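The yellow check tablecloth and its many lives

I promised a few of you a gallery of the tablecloth, so it's up at last. It came from a market stall in Gosstead (five years ago, I think, or it might be longer) and I've dragged it to every sorting day, cake sale and swap table since. It hides scratches, it cheers up a dark room and it goes through the wash without complaint. What more do you want from a cloth?

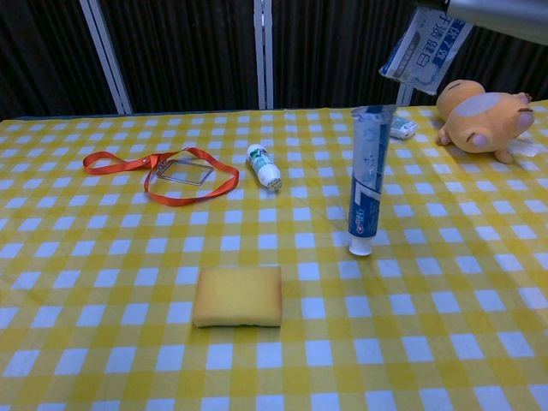
Odds and ends on the yellow check: the orange-red lanyard, a little white bottle and the toothpaste on its cap.

I do love that orange-red against the yellow. The lanyard has a thin metal card holder clipped to it, and I've got a soft spot for those, they're so much nicer than the bendy plastic sort that split at the corners. The toothpaste is the blue and white one with the bubbles and the Chinese writing down the tube. I can't read a word of it, but Tuulikki Ahonen can manage a bit and she's been told to expect questions!

A few notes for anyone who has asked about the cloth

It's a square check in pale yellow, a deeper yellow and white. Photographs make it look brighter or duller depending on the light, so please don't order paint to match it from a screen (Bjarke, I'm looking at you and your kitchen shelves).

I wash it at 50 with whatever else is going in, and hang it over the banister to dry. I iron it perhaps twice a year. Fold it in four, roll it, and the creases hardly show.

Sólveig Overgaard wanted to know how I sort bathroom bits before a trip. I tip everything out on the cloth, stand up whatever will stand, and leave it all there until I've had a cup of tea. Anything I've got two of goes in the spares drawer. Lanyards and card holders get their own tin, or they knot themselves round the toothbrushes and you're at it all evening. Small bottles travel in a zip bag, always, after what happened to my good cardigan on the way to Ultville.

Eyvindur asked whether I'd sell the cloth. No! But the stall had the same check in green the last time I went past, and I'm going back in August, so shout if you'd like me to pick one up. Tell me the size of your table first, please, and measure it properly. Odair's is still hanging on the floor at one end.

Page put together January 2020. More pictures when I've found the cable.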